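Reset the cell before you blame the policy
Thaddeus Park, Drandcombe, 19/12/2022

Most of our failed runs at Drandcombe are put down to the policy. I think the reset is at fault more often.

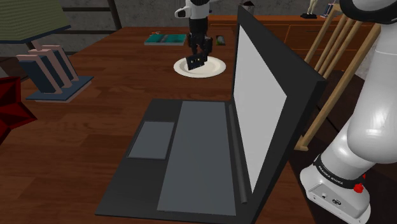 What the simulator leaves unchecked

The tabletop cell has a Franka arm, an open laptop, a white plate and a few books. With a small black object held just over the plate, clearance at the fingers is what matters, and a plate spawned 5 mm off will spoil the release. Our logs record the seed. They don't record the settled pose of each object.

Şükran Toprak argues that 400 settling steps before each run cost too much. On a batch of 3,000 runs she has a point. I would still pay it, and write the settled poses to the log as well.

Gripper friction should be fixed per batch and changed by one person only. Two of us edited it in the same week and the results can't be compared. The batch goes again in January.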